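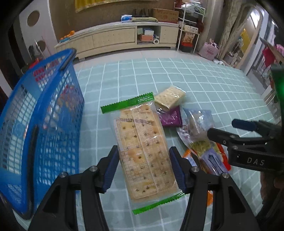
Figure 6. Clear cracker packet held between the finger pads, basket at left.

Search this site
Print | E-mail this article
Reading time: 3 min

5.3 Width fault in the packet task

The packet task was the last of the household tasks recorded for Vonham, our grasping policy, and it was the one that gave trouble on the arm. An operator holds a gripper in each hand and handles packaged snacks on a cloth-covered surface next to an open basket. Each gripper records video and the opening between its fingers. The recordings are then used to train the policy, which is run on a Stevon two-arm station.

We ran 64 trials on the station. In 19 of them the right gripper kept closing after it had made contact with the packet. The motor current rose until the station's force limit stopped the arm. No one was hurt and the arm was not damaged, but in 11 of the 19 trials the crackers inside were broken, and in two the end seal split and had to be swept out of the fingers before the next run. The left gripper did not show the problem.

We first suspected the station. Renato Medina replaced the right finger motor and repeated the calibration, with no change. Swapping the left and right grippers on the station did not move the fault to the other side either, so it had to come from the commands the policy was sending.

The cause was in the recordings. The opening is read once at startup, with the fingers fully closed, and that reading is taken as zero. In the affected sessions the operator had switched on the right gripper while the fingers were resting slightly apart. Every width after that was logged as smaller than it was. When the operator held a full packet, the log showed a width that would have crushed it, and the policy learned to ask for that width.

Rigid objects had hidden the error. With a cup or a box, the fingers stop at the surface whatever the command says, and the extra force stays under the limit. A cracker packet gives way. The film moves first, then the air inside, and by the time the contents resist, the fingers are well past the point where a person would have stopped.

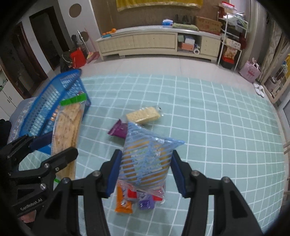

Could the fault have been found from the video alone?
Only with a good deal of work. The finger pads can be seen in most of the footage, so the true opening can be estimated and compared with the log, but the wide-angle lens bends straight lines and each camera needs its own correction first.

Pilar Mansilla later made that correction for the right camera and used it to mark the bad sessions. The marked sessions were dropped from training. We did not try to repair them by adding a fixed offset, as the startup gap differed from one session to the next and in some sessions the gripper had been restarted partway through.

Two changes were made to the recording procedure. The gripper software now refuses to start a session until the fingers have been opened fully and closed fully, and it compares both readings with stored values. The station software now also checks the rate at which motor current rises after contact — the old limit looked only at the peak, and for soft packaging the peak comes too late.

After retraining, Vonham was run again on the same packets, and the right gripper did not close past contact in any trial. Drops went up slightly. Most were packets picked up near a corner, where the pads had only empty film between them. The Berkitine recordings, made earlier with the same startup routine, have not yet been checked and are left out of the results in Section 6.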